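Notes for the Fluvska lyrics set, second release. Please read the part on guest verses before you use the files, it changed from the first release.

# Fluvska: guest verses in rap singles

Fluvska is a small collection of annotations for rap songs where one artist invites another. For every guest verse we mark where it starts, where it ends, who performs it, and what the verse speaks of (money, family, a breakup, an old quarrel, the city of the artist). The lyrics themselves are not in the repository. We only give line numbers and labels, and you must bring your own legal copy of the text.

The collection is made by Lotte Groen and two colleagues at Sisuvier. It started as a side table for an article on how guests answer the host of the song, and it grew from there.

## What is in the folder

- `verses.csv` - one row for each guest verse
- `topics.csv` - the topic labels, with a short explanation of each
- `pairs.csv` - which host and guest appear together, and in which order
- `notes/` - free remarks of the annotators, in English and sometimes in Dutch

There are 26 topic labels. In the first release there were more, but many of them were used by only one annotator, so we merged them. The old names are kept in the column `old_label`.

## How the labels were made

Each verse was read by 3 annotators. They listened to the song once without the text and then read the lines while listening again. A label is kept when at least 2 of them chose it. When all of them disagreed, the verse has the label `open` and you will find the discussion in `notes/`.

We ask annotators to mark `personal` only if the artist speaks of his or her own life in the first person. A line about "my ex" counts. A line about rich men in general does not count, even if fans are sure they know who is meant. This rule gave us most of the arguments, and I am still not fully happy with it. 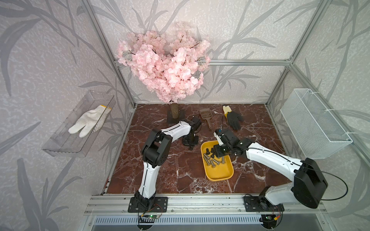

## Guest verses: what changed

In the first release, a verse of fewer than 12 lines was called a "feature hook" and left out. Now it is included, with `short` set to `yes`. If you want to compare with older results, filter these rows away first.

Ad-libs are still not counted as lines. Remixes are listed as separate songs, also when the guest verse is the same word for word.

## Reading the files

The files are plain UTF-8 with a comma as separator. Artist names are written as on the cover of the single, so you will meet dollar signs and strange capitals. Please do not normalize them before you join `verses.csv` and `pairs.csv`.

The script `asum.py` (named after Asum, our older labeling tool) checks that every verse has a host and a guest. Run it after you edit something:

`python asum.py --check verses.csv`

## Known problems

- Songs with two hosts on the cover are not treated the same way everywhere.
- The topic `fame` is too wide.
- The Brouwer batch, added in December, has no remarks in `notes/` yet.

## License

The annotations are under CC BY 4.0. For corrections, open an issue and give the verse ID and the line number.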